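## 4.2 Do voters care about diplomas?

The usual claim is that voters punish candidates who lack a college degree. We doubt it, or at least we doubt that the standard evidence shows it. Most of that evidence comes from survey experiments in which a made-up candidate's schooling is one of very few facts on offer. Give people little else to go on and they will use it.

Our own survey in Flasside had 1256 usable responses, against 1397 forms returned. Asked in the abstract, most respondents said a council member should have finished college. Asked later in the same form to name the highest degree held by their own council member, most left the line blank or got it wrong. It is hard to see how a fact that voters do not know could move their votes very far.

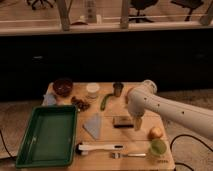
**Figure 3.** Wooden table with a green tray, a bowl and a white robotic arm.

Manju Rajput objected to this reading when an early draft went around in June. Voters may not know the degree, she argued, but they hear how a candidate talks in a debate and guess from that, so schooling could still work at one remove. We take the point, though it makes the claim very difficult to test. If any sign of polish counts as an effect of schooling, no result could ever count against it.

The Skutport data do not settle the matter either. Stubbs reports a penalty for candidates without degrees there, but her sample of 500 was drawn from people who had attended a public meeting, and such people are hardly typical. When we reweighted her figures by age and past turnout, the gap shrank to a size we would not want to defend. Her coding also treats "not stated" as "no degree," a choice that is never explained and that affects mainly older incumbents.

None of this means credentials are useless to candidates. They may help with donors, or with party officials deciding whom to put forward. Those are separate questions, and we return to the second in Section 5.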